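Regional Home Delivery Forum > Operations and Policy > Containers and Equipment

Topic: Slotted baskets or cardboard cartons for grocery delivery to homebound residents

Henis_Operations
Original post
Posted Jul 30, 2024

The Henis program is reviewing the containers used for its weekly grocery deliveries and requests comment from other programs in the region. At present we serve 509 households. Orders are packed in reusable plastic baskets, carried to the door, and left with the resident until the next delivery, at which time the driver is expected to collect the empty basket and leave a full one.

The exchange arrangement was adopted in order to reduce waste and to give residents a container with firm sides. In practice, collection has fallen short. The inventory completed in April showed 178 baskets unaccounted for. Drivers report that residents use them for laundry, for firewood, and for storage under the sink, and are reluctant to give them up. We do not consider this misconduct on the part of residents, and we do not wish to introduce a deposit.

The alternative under review is a single-use cardboard carton with hand holes. Cartons arrive flat, take little room in the packing area, and require no washing. Concerns have been raised regarding wet weather and frozen goods.

We would appreciate responses on the following points:
Loss rates under an exchange arrangement
Washing procedures and who performs them
Experience with cartons in rain
Any resident complaints about either container
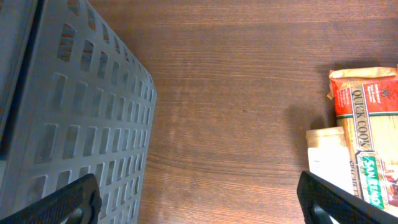 Gray basket with slotted sides, from above

The slotted pattern is of some importance to this review. Slots allow air to move and liquid to drain, and packers generally prefer them for produce. They also allow a leaking package to reach the floor of the vehicle or the resident's carpet. Comments on solid-sided containers are therefore welcome as well.

Hatness_Routes
Reply

Hatness used an exchange arrangement similar to the one described and discontinued it. The principal reason was driver time. A resident who has filled the basket with other belongings must empty it before it can be returned, and the driver must wait or leave without it. On longer routes the delay was sufficient to affect the delivery of frozen items to the last addresses.

We now pack in cartons. Rain has been less of a difficulty than anticipated, provided the carton is not set down on wet ground. Drivers are instructed to carry the carton directly to the door and to place it on a mat, bench, or chair. Where no dry surface exists, the driver is to ring and hand the carton over.

Residents have made few complaints about the cartons themselves. The complaints we receive concern disposal. Several apartment buildings do not provide cardboard collection on each floor, and residents with limited mobility cannot carry flattened cartons downstairs. Drivers now take back flattened cartons on request.

Brennan_FoodSafety
Reply

This office would advise caution before concluding that cartons are the simpler choice. A carton that is taken back from a home and placed in a vehicle beside outgoing food presents a sanitation concern of its own. Cardboard cannot be washed. If Hatness is collecting flattened cartons, they should be kept in a separate compartment or bagged, and they should never be reused for food.

With regard to baskets, the Brennan procedure is as follows. Returned baskets are unloaded at the rear entrance and do not enter the packing area. Visible residue is rinsed off with warm water. The basket is washed with detergent, rinsed, sanitized, and air dried upside down on a rack. Stacking before the basket is fully dry is prohibited. Slotted sides dry quickly but are slower to clean, as residue collects at the corners of the openings and a brush is required.

We do not pack raw meat directly into any basket. Raw meat goes into a sealed bag, then into an insulated tote.

Hatness_Routes
Reply

The concern is noted. Flattened cartons are carried in the passenger compartment and not with outgoing food. I would respectfully disagree that the sanitation burden is comparable. The washing procedure set out above requires a rear entrance, a sink of suitable size, drying racks, and staff hours. Hatness has one sink, and it is needed for other purposes on packing days.

Patholm_Services
Reply

Patholm has retained the reusable basket and would encourage Henis to do likewise, with one modification. We stopped leaving the basket with the resident. The driver or a helper brings it inside, unloads it onto the table or counter, and takes the empty basket away on the same visit. Losses have been negligible under this practice.

There are further advantages. Residents who have difficulty bending do not have to lift items out of a container on the floor. The driver is able to confirm the order against the packing slip with the resident present, and missing or damaged items are recorded at once. For some residents the few minutes of conversation are valued more highly than the groceries.

The modification did require changes to our written procedures. Entry to the home is by consent, recorded on the enrollment form, and may be withdrawn at any time. Residents who do not wish anyone to enter receive their order in paper bags.
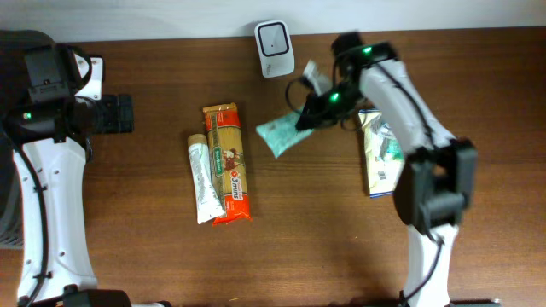
Patholm_Services

With respect to unloading, our guidance to staff is to keep the order together in one part of the table, with packages upright and labels facing the resident wherever possible. Cold items are to be set apart and mentioned aloud, so that they are put away first. Staff are not to open cabinets or refrigerators unless asked. Heavy items such as canned goods and bottles should be left near the front edge of the counter or table, within easy reach, and never on top of softer items.

We had initially allowed staff to sort groceries by type on the table. This was withdrawn. Residents with low vision told us that they preferred a single consistent location to a tidy arrangement.

Brennan_FoodSafety
Reply

The unloading practice is sound from our point of view. One addition: the outside of the basket should not be placed on a surface used for food preparation. A basket that has stood on a vehicle floor or a porch carries whatever was there. We ask staff to set it on a chair or hold it against the edge of the table while unloading. A clean cloth beneath it is also acceptable.

County_Aging_Liaison
Reply

I write in support of the in-home practice in principle, with a reservation on staffing. Entry to the home changes the nature of the position. Background screening, training on falls and emergencies, and insurance coverage should all be in place before any driver crosses the threshold. Programs that rely on short-term help may find these requirements difficult to meet.

I would also caution against describing the remaining residents, those who decline entry, as an exception. In several communities they are the majority. The container chosen must work for them first.

Patholm_Services
Reply

The liaison's second point is accepted, and our wording should have been more careful. A substantial share of our residents receive paper bags at the door, and that arrangement is presented to them as an equal choice.

Henis_Operations
Reply

We thank all respondents. The following reflects our present position and is open to further comment.

Henis will conduct a trial on one of its nine routes. Residents on that route will be asked whether they prefer the in-home unloading described by Patholm or a carton left at the door. No basket will remain with a resident on the trial route. A sum of $2000 has been set aside for cartons, drying racks, and brushes during the trial period.

Baskets already in homes will not be recalled. Residents who are using them for household purposes may keep them, and the inventory will be adjusted accordingly.

The point raised by Brennan regarding table surfaces will be added to the driver instructions. We would ask whether the chair method has caused any difficulty where the chair is upholstered.

Brennan_FoodSafety
Reply

It has. Use the cloth in that case, and launder it with the vehicle towels.

Hatness_Routes
Reply

Hatness would be interested in the results, in particular the added minutes per stop. Our objection to the basket was always one of time, and unloading indoors appears likely to increase it. If Henis is willing to record arrival and departure at each address, we will supply our own figures for carton delivery over the same period.

Henis_Operations
Reply

Agreed. Drivers on the trial route will record both times on the packing slip. A blank copy of the revised slip will be posted to this topic once it has been approved.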